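The running order of an album is the last decision a label takes and, too often, the one to which it gives least thought. It is the view of this column that sequencing deserves the same standing as the choice of producer or the mixing of the lead single, and that the present habit of leaving it to a spreadsheet in the final week has done measurable harm to otherwise respectable records.

The case of Kurkwood is instructive. Their second album, *Trandis*, was delivered with eleven songs, all of them sound and several of them excellent. The label, Zavix, placed the three most immediate at the front, in the belief that a listener who has not been won over within 5 minutes will not be won over at all. The remaining eight were arranged by descending tempo. The result is a record which begins like a party and ends like a waiting room. Those who bought it played the first side a great deal and the second hardly at all. 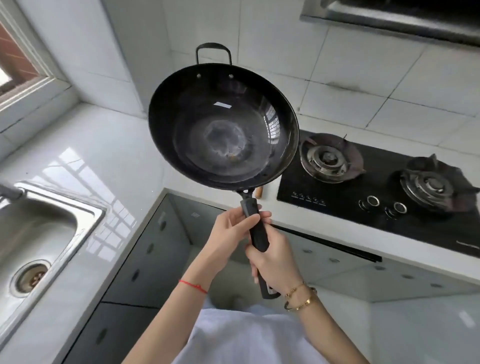
Defenders of front-loading reply that listening habits have changed and that the album as a continuous work is already lost. The first half of that claim may be granted. People do listen in kitchens, on buses and at their desks, with their attention divided. Yet divided attention is an argument for better ordering. A listener with both hands on the long handle of a wok cannot conveniently skip a track, and must take what the record offers next. If what it offers is a fourth ballad in succession, the goodwill earned by the opening songs will be spent by the time supper is on the table. The domestic listener was always there, and the great sequencers of the vinyl period knew it perfectly well.

Vibeke Lund, who produced *Trandis* and has since spoken candidly about its reception, submitted an order of her own which was set aside. It opened with "Seidel", a slow and rather severe piece lasting 280 seconds, and held the obvious single back until fourth. On paper that appears perverse. Heard in sequence, it is plainly correct. The severity of the opening gives the single something to break against, and the chorus, when at last it arrives, sounds twice the size. In the released version the same chorus comes after two others of equal weight and passes almost without notice.

There is a further matter, which is key. Lund's order moved between related keys across the first four songs and reserved its one abrupt change for the start of the second side, where a listener turning the record over would meet it fresh. The released order places that change in the middle of a side, between two songs separated by barely a breath. It sounds like an error in the pressing. A competent mastering engineer can lengthen a gap, and here a longer gap would have helped, but no length of silence will make neighbours of two songs that do not belong together.
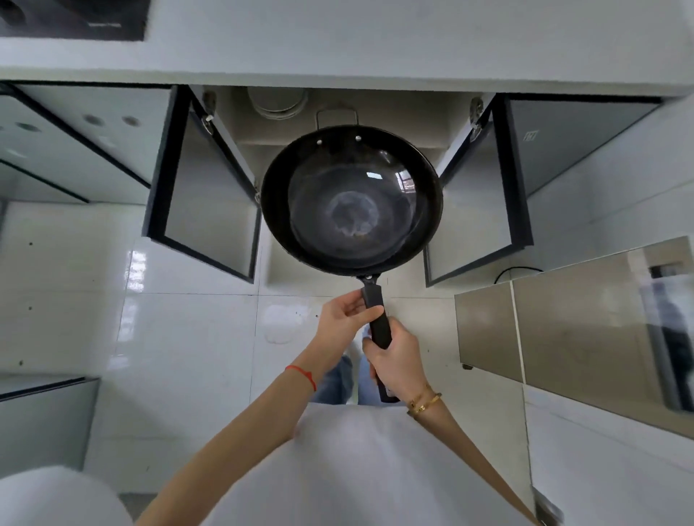
It would be unjust to lay the whole of the blame upon labels. Artists are frequently poor judges of their own sequences, being inclined to favour the newest song or the one which gave them most trouble. Þröstur Arnardóttir, whose first record contained 37 minutes of music and not one dull passage, has admitted that he wished to close it with an instrumental of 136 bars. He was persuaded to move it to the end of the first side. There it serves as an interval, and the brief vocal piece which now closes the album does so with great dignity. The persuasion came from an editor at the label who had listened to the whole work repeatedly, from beginning to end, before offering an opinion.

That practice ought to be general. A label should name one person as responsible for the running order, engage that person before mixing is complete, and credit the work on the sleeve. The cost would be slight when set against the sums now spent on alternative covers and coloured vinyl. Kurkwood are understood to be returning to the studio in August, again with Lund, and Zavix would do well to ask for her running order before the artwork is sent to print.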